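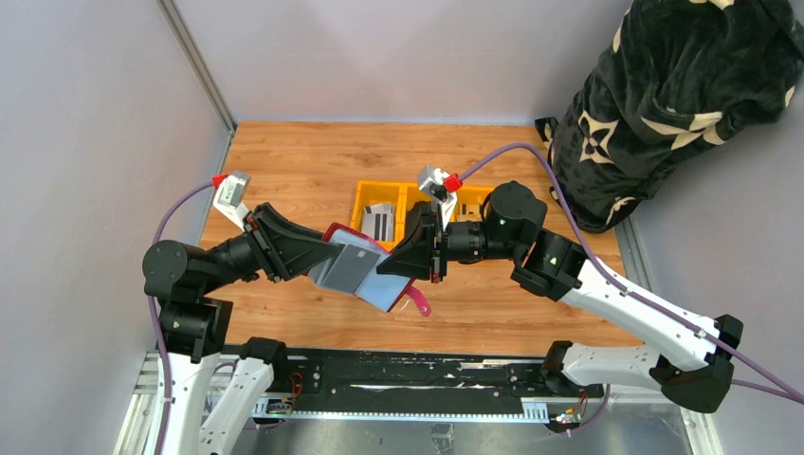
Recovering a Two-Arm Cell After a Protective Stop During Pouch Handling

Applies to: Lorko two-arm cells with rail-mounted arms and wrist cameras
Maintained by: Irena Szulc, Cell Operations
Last revised: December

Purpose

This procedure sets out the steps to be followed when a two-arm cell halts while the arms are working close together on a pouch and card task. It covers making the cell safe, freeing the workpiece, separating the arms, checking the cables, and returning the cell to service. It replaces the short notice previously posted at the Dedodau site.

Background

The procedure was written after a stop in Cell 2. The left arm was presenting a pouch to the right arm when the right gripper closed on the strap as well as on the card. The right arm then began its return move, the strap pulled tight, and both arms reported excess force. The operator on shift cleared the fault from the console and pressed Resume. The right arm continued its return move with the strap still caught, and the left wrist was turned far enough to strain its camera cable.

No one was hurt. The cell was out of service until the cable had been replaced and the left wrist recalibrated. The review, led by Konrad Adamczyk, found that the first stop had worked as intended and that the damage was caused by the restart.

Before you begin

Only staff who have signed the cell access sheet may carry out this work. You will need:

A lockout padlock and tag
Safety glasses
A flashlight
The cell log book
A blunt plastic lifter for freeing soft material

Do not use a knife or scissors inside the cell.

Step 1. Make the cell safe

Press the emergency stop, even if the arms are already still. An arm in a protective stop is still powered and may move when the fault is cleared. Turn the main isolator to Off, fit the padlock and tag, and wait until the drive lights on the control cabinet are out. Lights on the small electronics boards may stay on longer and should not be used to judge whether the drives are off.

Step 2. Record the fault

Before touching anything, write down the time of day, the task name and the fault code. Code 284 means that both arms exceeded their force limit in the same move. If the log shows 284 more than once in a shift, stop here and call the duty engineer. The cell must not be restarted by the operator in that case.

Step 3. Look for what is caught

Use the flashlight to look between the two grippers from the front and then from each side. Check the following:

Whether the pouch is held by one gripper or by both
Whether the strap is under tension or trapped in a finger joint
Whether a card is bent between the fingers
Whether either camera cable is wrapped around a link

Support the pouch with one hand before releasing anything. Arms that have stopped against each other can hold stored force, and a gripper may spring back when the load comes off.

Step 4. Release the workpiece

Turn the manual release on the gripper that is holding the strap. Open the fingers only as far as needed and ease the material out with the plastic lifter. Then release the second gripper. Set the pouch and any damaged cards aside with a tag showing the fault code. Do not put them back in the tray.

Step 5. Separate the arms

Remove your hands and tools, close the guard, remove the lockout and restore power. Select Manual Reduced Speed. Jog the right arm away first, in small moves, until there is at least 200 mm between the grippers. Move the left arm only after the right arm is clear. Do not press Resume at any point - the stored move is no longer valid.

Step 6. Inspect the cables and cameras

Apply the lockout again. Follow each camera cable by hand from the wrist to the base and feel for kinks, flat spots or loose plugs. Check that each camera is firm in its mount. A cable with any visible damage must be replaced before the cell runs again, whether or not the camera still gives an image. Cables are also replaced after 3000 hours of use.

Step 7. Return to service

Clear the old task from the queue, send both arms to the home position, and run the task once at reduced speed with an empty pouch. Watch the strap through the full handover. If the run is clean, sign the log book and notify the shift lead.

Questions about this procedure should be sent to Irena Szulc. Requests for access training go to Cayetano Aranda.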